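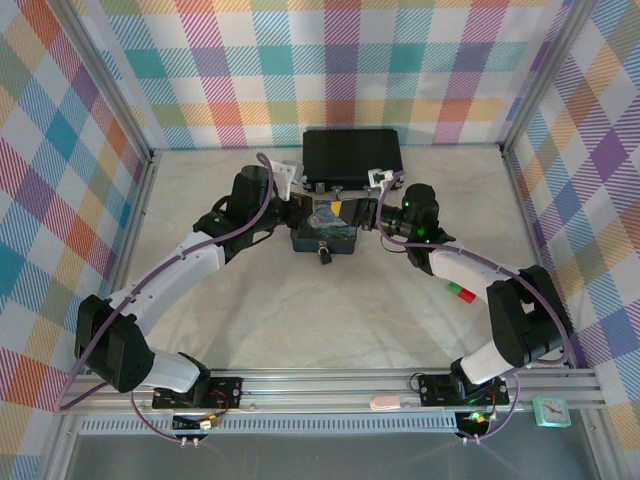 3 min read

Section 3. Recovering from a following error during two-arm work

Applies to the Tralska bench cell with both arms mounted on the front rail. Last revised Thursday, June 21, 2018.

A following error means an arm joint is not where the controller told it to be. The controller stops both arms and shows code 589 on the operator screen. It comes up most often when both grippers are working on one small object, such as the lidded box used in the Bravo task, and one arm pulls against the other.

Caution: The arms hold their position after a 589 stop. If you cut power before supporting them, they will drop. Keep your fingers out from between the grippers the whole time.

3.1 Making the cell safe

1. Press Pause on the operator screen. Do not press Resume, even if the code clears by itself.
2. Check whether either gripper has hold of the object. If one has, open that gripper first from the Manual page, then the other.
3. Put one hand under the forearm link of the left arm, well back from the wrist. A second person does the same for the right arm.
4. Switch off motor power. Lower both arms to the floor of the cell.
5. Take out the box and anything loose that the arms could land on, including small blocks.

Note: If you are working alone, use the foam rests and do one arm at a time. Motor power can be switched off separately for each arm on the Power page.

3.2 Finding the cause

6. Follow the purple cable on each arm from the base to the wrist. It should have slack at the elbow with the arm fully folded and fully stretched. A tight cable at the elbow was behind the run of faults we logged in April.
7. Move each joint slowly by hand. Stop if you feel grinding or a hard spot, and tag the arm out.
8. Check the bolts holding each black mounting plate to the rail. A plate that has shifted will throw off the distance between the grippers.
9. Look at the white finger bracket on each gripper for cracks or bending. Replace it if you are unsure.
10. Open the fault log and write down the joint number and the peak load. A reading over 800 on a wrist joint means the gripper hit something or was pulling against the other arm.

3.3 Restarting

11. Fold both arms by hand, stand clear and switch motor power on.
12. Run Home from the Manual page - left arm first, then right.
13. Put the object back on its marks and run the task once at 39 per cent speed with your hand on the stop button.
14. If the code comes back, switch off and leave the cell off. Send the log to Iara Zúñiga at Trekport.

Caution: Do not raise the following error limit to get through a shift. Ruby-Lee Doolan at the Mistirmont site holds the password, and any change to limits has to go through her in writing.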